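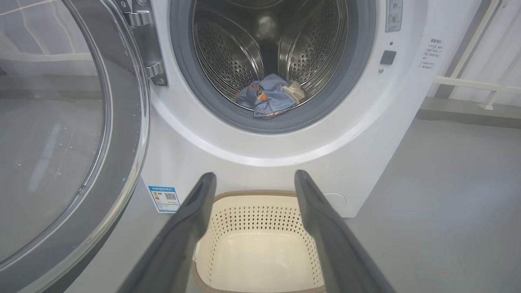

The water that comes out of the tap

Flindorcombe sits in a fold of chalk, and everything in the village that gets wet turns white in the end. Kettles go first. Then shower heads, then the rim of the bath, then the bits of the dishwasher you only see when it stops working. People who have moved in from softer parts of the country tend to notice within a week. People who grew up in the village notice when they go away and find that soap makes a lather at once.

Hard water is water that has picked up calcium and magnesium on its way to the tap. Rain starts out soft. It falls on the downs, sinks through the chalk over months or years, and dissolves a little of the rock as it goes. By the time it is pumped up from the borehole it carries a load of minerals that you can't see and can only just taste. In Flindorcombe the figure given for hardness is 372 milligrams a litre, measured as calcium carbonate. Anything over 200 or so is usually described as hard, and most people in the village could have told you that without a number.

Thaddäus Moser moved there from a town in the Alps where the water came off granite. He repairs household appliances, and has done so in and around the village for long enough that he has stopped being surprised by what he finds inside them.

"The first kettle I opened, I thought someone had poured plaster in it," he says. "I asked the lady if she had been doing crafts. She was a bit offended."

His workshop is the old dairy behind the chapel. On a shelf by the door he keeps a row of heating elements taken out of machines, each with a paper tag saying how old it was when it failed. The worst is wrapped in a crust as thick as a thumb. It came from a water heater in a holiday let where the thermostat had been turned up as far as it would go.

Heat is what does it. Cold hard water can run through a pipe for decades and leave very little behind. Warm it, and the dissolved minerals begin to come out as solid scale, which settles on whatever is hottest. The hotter the water, the faster it builds. Moser's first question to a customer is always about temperature. A cylinder set at 60 degrees will fur up a good deal more slowly than one set at 70, and 60 is still hot enough to keep the stored water safe from bacteria. He doesn't like people going lower than that to save their pipes.

Scale is also a good insulator, so an element coated in it has to work longer to heat the same amount of water. That costs money, though how much depends on the machine and on how it is used, and Moser is wary of anyone who offers an exact sum. What he will say is that elements overheat behind the crust and burn out early.

Washing machines suffer less than most people fear. They tend to be run at 30 or 40 degrees now, and modern powders contain ingredients that tie up the calcium before it can do much harm. The mistake he sees most often is using too little detergent. The dose on the side of the packet is given in bands, soft, medium and hard, and a household that follows the soft water line in a place like Flindorcombe will end up with grey towels and a film of soap and mineral on the inside of the machine. Liquids and gels usually do less to soften water than powders do. He uses powder himself, and runs an empty hot wash once a month.

Towels are a subject on which the village has opinions. They dry stiff, and the stiffness comes partly from minerals left in the loops of the cotton. Fabric softener makes them feel better and absorb less. A cup of white vinegar in the rinse is the local answer, and it does work, but Moser asks people to go easy on it. Acid is not kind to rubber, and used at every wash it can shorten the life of seals and hoses. Hanging towels out on a windy day does nearly as much good. So does giving them a hard shake before they go on the line.

For kettles he recommends citric acid, which is cheap and comes as a powder. Two teaspoons in a half-full kettle, brought to the boil and left for 20 minutes, will lift most of what is there. Rinse it twice. Vinegar will do the same job but the smell hangs about, and the first cup of tea afterwards is not a nice one.

Tea is a sore point anyway. Hard water makes a dark brew with a scum on it, and the scum breaks into small plates that stick to the side of the cup. It is harmless. It forms when calcium in the water meets compounds from the tea at the surface, and a squeeze of lemon gets rid of it. Most people in the village drink their tea with milk and put up with it. A few keep a filter jug in the fridge. The jugs work, for as long as the cartridge lasts, and in this water the cartridge does not last as long as the box suggests.

The larger answer is a softener, a box under the sink or in the garage that swaps the calcium in the water for sodium. The water passes through a bed of resin beads, which hold on to the hardness, and every few days the beads are washed clean with brine. The salt for the brine has to be bought and carried in, in blocks or in bags of tablets. It is the carrying that puts people off. Two firms fit most of the softeners in this valley, Plaker and Cantero, and between them they have put one into perhaps a third of the houses on the new estate. In the old part of the village there are far fewer, mainly for want of anywhere to put them.

Moser fitted one in his own house and then took it out again. He had no complaint about what it did. The shower screen stayed clear and the soap went further. His wife didn't like the feel of it on her skin, a slippery feel, as if the soap had never quite rinsed away, and neither of them liked having to remember the salt. A friend down the lane bought the unit from him and is delighted with it.

Anyone who does fit a softener should leave one tap on the ordinary supply. Softened water contains a little more sodium than it did before, and in a place where the water starts out this hard, that can matter for people on a low-salt diet and for making up babies' bottles. A good installer will do this without being asked. It is worth asking all the same.

There are other devices on sale, which clip round the pipe and claim to change the way scale forms by means of a magnet or an electric signal. They cost much less and need no salt. The evidence for them is mixed. Some householders swear by them and others can find no difference at all. Moser has taken apart heaters that had one fitted upstream and heaters that had not, and says he could not have told you which was which. He adds that he has only looked at a few.

The mineral load has its uses. Hard water tastes better to most people who were raised on it. It adds a small amount of calcium to the diet. Brewers have long prized particular kinds of it, and the flinty stream that runs along the bottom of the valley owes its clarity and its cress to the same chalk that ruins the kettles. The cress beds were worked commercially until well within living memory, and you can still see the concrete channels below the mill, with wild cress growing in them.

In March the parish held an evening on the subject in the hall, with a talk, a tea urn and a table where people could bring a jam jar of tap water and have it tested with a paper strip. The strips all turned much the same colour. One woman had brought a sample from her daughter's house in Wales, for comparison, and it was passed along the rows and tasted. Opinion was that it was thin.

The urn had been descaled for the occasion. Moser did it the night before with 700 grams of citric acid and a long brush, and tipped what came out into a bucket. He has been asked to do it again before the summer fete, and has said he would prefer them to buy a new one.

Looking after a machine in a hard water area

Set the hot water cylinder to 60 degrees and leave it there.

Measure detergent by the hard water line on the packet. Your water company will give you the hardness for your postcode.

Descale the kettle before the scale starts to flake. Every two weeks is about right on chalk.

Unscrew shower heads and soak them overnight in a bowl of citric acid solution. Leave chrome and gold finishes for no more than half an hour, and keep all acids off marble and limestone.

Never mix a descaler with bleach.

Dry taps after use with an old cloth. Scale is what is left when a drop evaporates, and a tap that is wiped never gets the chance to grow any.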